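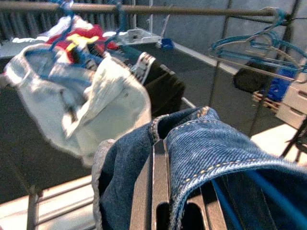 21 ago 2023 | Por la redacción de Rilstead
Imprimir | Enviar por e-mail

4. Programar el ciclo de vaqueros en la Iltex Bultari

Yo tardé un par de coladas en pillarle el truco a este panel, así que os lo cuento tal como lo hago en casa.

1. Vacía los bolsillos (¡todos, también el pequeñito!) y cierra cremalleras y botones.
2. Dale la vuelta a cada pantalón. El azul aguanta bastante más.
3. Gira el mando hasta "Malik", que es como llama Iltex al programa de tejidos gruesos. Dura unos 60 minutos.
4. Baja el centrifugado a 800. Viene a 930 de serie y a mí me deja unas arrugas tremendas.
5. Mantén pulsado Inicio hasta oír dos pitidos.

Nota: si el piloto parpadea, la puerta está mal cerrada. Empuja con la cadera, que es mi método.

Precaución: no metas vaqueros oscuros nuevos con ropa blanca. Perdí una funda de almohada estupenda así.
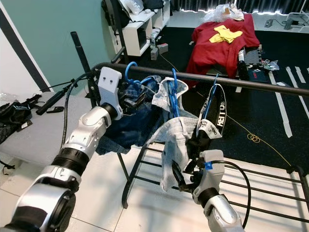
Rilstead, enero. Añado lo del tendido, que me lo habéis pedido mucho por correo. Sacude bien cada pantalón nada más sacarlo, estira las costuras con la mano y cuélgalo a la sombra. Yo no uso pinzas en la cintura, dejan marca.

6. Deja la puerta entreabierta y el cajetín fuera hasta el día siguiente.

Usamos cookies propias y de terceros. Aceptar | Configurar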